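About Furkisau Kitchens

Furkisau refits kitchens in apartments and small houses. We replace cabinet doors, countertops, wall tile and sinks, and we keep the cabinet boxes whenever they are sound. Most of our customers live in buildings put up between the fifties and the eighties, where the rooms are small and no two walls meet at a true right angle.

How we started

The company began as a door shop. We cut and finished replacement cabinet doors for other contractors, who measured the kitchens themselves and sent us the sizes. Too many doors came back. The sizes were right on paper, but the cabinets had sagged or the floor ran downhill toward the sink, and a door cut square looked crooked once it was hung. We began sending our own people to measure, and after a year or so customers were asking us to do the hanging too. The contractor business shrank and the direct business grew. We stopped selling doors to the trade altogether when we moved to the Kruger building, our present shop.

We have now finished 2,178 kitchens. The smallest was 77 square feet, including the closet we took out to make room for the refrigerator.

What we do

A standard refit covers new doors and drawer fronts, new hinges, and a new countertop. Tile, sinks and faucets can be added. We do not move gas lines, and we do not take down walls. If your project needs either, we will tell you at the first visit and you can call us again when that part is finished.

We offer two lines of doors. Jakemero is a flat door with a painted face, in matte or gloss. Dillex is a framed door in maple or oak. Both are made in our shop and both fit the same hinges, so it is possible to use one line for the uppers and the other for the lowers. We keep 173 paint colors on file. If your old doors are a color you like, bring one in and we will match it.

Corner cabinets take up more of our time than anything else. In a small kitchen the corner is often where a third of the storage is, and the back half of it can't be reached without kneeling. We fit pull-out shelves or a turning tray, depending on the opening. When the opening is under twelve inches we usually suggest leaving the shelf fixed and using it for things that come out once a year. 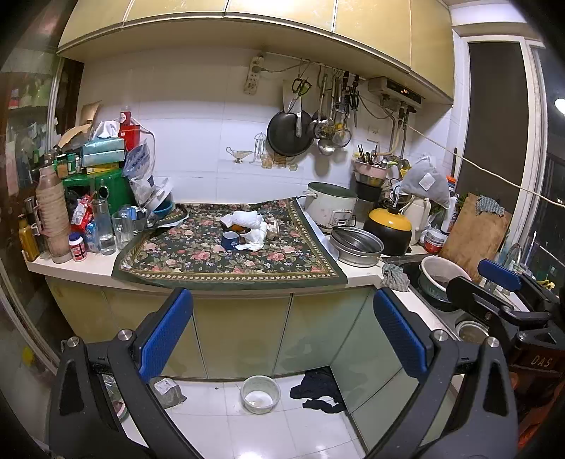 Countertops are cut after the lower cabinets have been leveled, never before. This adds a week to the schedule. During that week you will have a temporary top and a working sink, but no backsplash, so keep the splashing down.

How a job runs

The first visit takes an hour and is free. We measure, look inside the cabinets, check the floor with a level and ask how you use the room. You get a written price within five working days. The price does not change unless you change the order or we find water damage behind the sink base, and in that case we stop and call you before doing anything else.

Once you sign, the doors take four to six weeks to make. Work in your home usually takes three days for doors alone and eight to ten with a countertop and tile. The same two installers stay with the job from start to finish. They take the old doors away with them unless you want to keep them.

October is our busiest month, with people wanting to be done before the holidays. If you need a kitchen finished by Thanksgiving, please order by the end of August.

Our shop

We are an employee-owned company. Everyone who has worked here for three years may buy in, and most do. New installers spend their first winter in the shop learning how the doors are made before they go out to hang them.

The showroom at the front of the building has 492 square feet of floor and five sample kitchens, two of them built crooked on purpose to show how we handle a bad wall. You can open everything. Parking is behind the building, and the rear entrance has no steps.

Warranty

Doors and hinges are covered for ten years, countertops and tile work for five. Paint touch-ups are free for the first year. Keep your job number, which is written inside the door under the sink.

Page last updated July 23, 2020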